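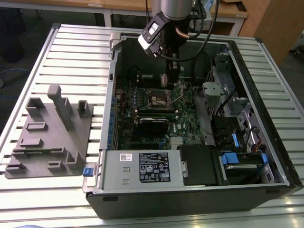 Desktop tower on its side, side panel off

Ticket 386 — Leltwood FC fixtures page, cup scores doubled
Opened by: Kavinda Rathnayake
Status: fixed, watching

30 May 2022
Hi all! Brilliant semi-final, but the site has us beating Foley Rovers 4-2 when it finished 2-1. The aggregate is wrong too. League results look fine.

Reply, Czesław Lis
What a match! I can see it here as well. Resto (our results feed) sends each leg once at full time and again when the referee's report goes in, and the page is adding the two together. I've cleared the stored scores and reloaded both legs. 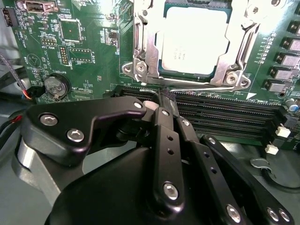 Still doubled after the reload, so I switched off the second import for cup ties only. Foley now shows 2-1 — hooray! The Lolness tie from the last round has come right too.

Kavinda
Lovely, all correct on my phone! Can we leave this open until the final in June?

Czesław
Yes, gladly. Come on Leltwood!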